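Gruster Counter Cell: Setup and Care

The Gruster is a single-arm kitchen cell for people who want to work on everyday counter tasks and don't want to spend their first month on brackets and wiring. You get the arm, the gripper, a floor base, the controller, and a kitchen model that matches the layout you order. We run one ourselves every working day, and this page collects what we have learned about getting it going and keeping it in shape.

What comes in the crate

Arm and base, bolted together at the factory
Two-finger gripper with a spare set of finger tips
Controller with Cesatier software already loaded
Yeo cable kit and strain relief clips
Torque wrench and a short hex set
Printed joint chart

Placing the base

Pick the spot before you open the crate! The base wants a flat, hard floor and a clear gap of 30 centimeters between it and the cabinet fronts. Any closer and the elbow has to fold up tight whenever the gripper works near the front of the counter, and that's where most of the jerky motion we hear about comes from. Shim under the feet until the bubble sits in the middle, then tighten the floor bolts in a cross pattern. Check the bubble again when you're done, since the last bolt nearly always pulls it off a little.

Route the cables before you power up. Leave a loose loop at every joint, clip it, and swing the arm slowly by hand through its whole range. If a loop goes tight anywhere, fix it now.

Matching the model to the room

This is the part we love. Cesatier loads your kitchen as a model, and you try every reach there first: counter height, cabinet doors, whatever lives on the shelf. Eun-seong Won, who built most of our kitchen library, likes to start with the tray on the counter and the elbow held high, then lower the forearm until the fingers have a straight drop. It's a great habit — you find out right away if the base is too far to one side.

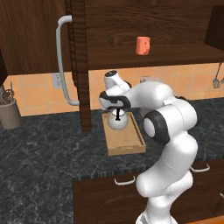

Reach check in the simulated kitchen, with the wooden tray on the counter and the coral-orange mug or cup on the shelf. 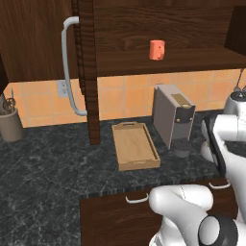
Save each pose you like under its own name. When you move over to the real arm, play the saved poses back at low speed with a hand on the stop button, and correct the base offset in the controller. Please leave the poses themselves alone, or you'll be chasing small errors in every one of them.

Looking after it

Wipe the joint trim with a dry cloth at the end of the day. Steam and cooking grease find their way into the seams, and a cloth is far easier than a service visit. Look at the finger tips while you're there. Swap them in pairs once the grip surface goes shiny.

Every 700 hours, run the joint test from the service menu. It takes 40 minutes and the arm needs its full swing, so clear the counter. If a joint reports drift, back off its cover screws, reseat the encoder plug, and run the test for that joint again. A second failure means a new encoder, which you can fit with the hex set from the crate.

Spare parts

Finger tips, pair: Erix part 1954
Cable clips, joint covers, and encoders: order by the joint number on your printed chart

Have the controller's serial number handy when you order.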